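3.2 Folding a Single Towel

Towel folding is among the most frequent of household tasks and among the least studied. In this section we consider one light brown towel on a flat green surface and the two states between which the work moves, crumpled and folded (Figures 2 and 4).

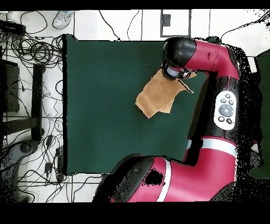
Zoi Athanasiadis and Gerasimos Economou
March

A crumpled towel offers few landmarks. Corners droop or lie under other layers, and the hem may be hidden along most of its length. The Plenlow diary study, which logged 1777 folds in 224 homes, found that people looked first for a corner and only then for an edge. 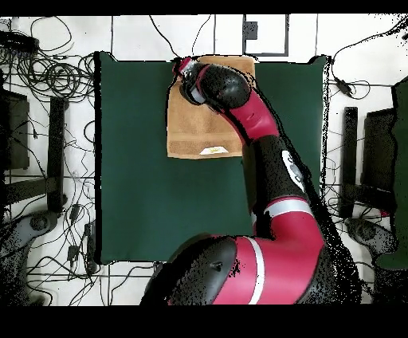
Paweena Thaweesak, commenting on an earlier draft, objected that many people fold by the hem alone and never look for a corner. We accept the point for small towels. In a folded towel lying flat, the hem and any label stitched to it give a clear guide to direction. 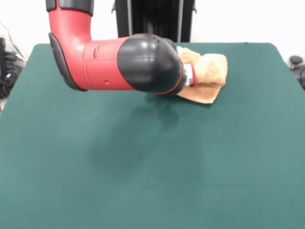
For larger towels the diary entries favor the corner. Of these, 520 mention shaking the cloth out before the first fold, a step we treat separately because it changes the whole shape at once. Soft wrinkles left after folding were not counted as errors.
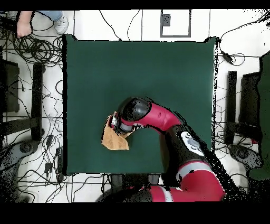

3.3 Scoring the Finished Fold

Each fold was scored by 2 raters on edge alignment and flatness. Where scores differed, the lower was kept.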